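Does anyone believe the job numbers for the Tostidora plant in Silavthorpe?

They promised 459 jobs over 10 years. The last company here promised plenty too and left in August. Is any of it binding?

tanuiwatcher
Read the tax agreement. Only 100 jobs are required — the rest is "anticipated." I wouldn't plan a mortgage on that word.
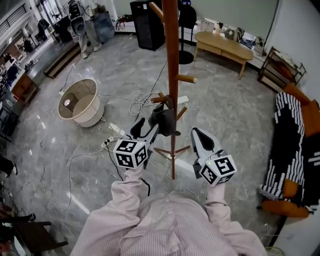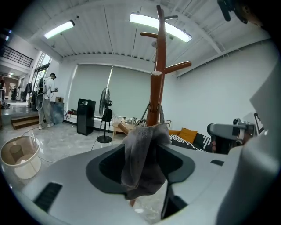
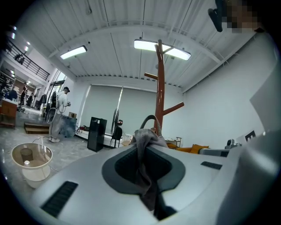

Also check whether temp workers count. At Trasari they did.

shiftb22
my cousin applied, heard nothing. so no

millroad
Ask the county for the signed copy. The press release proves nothing.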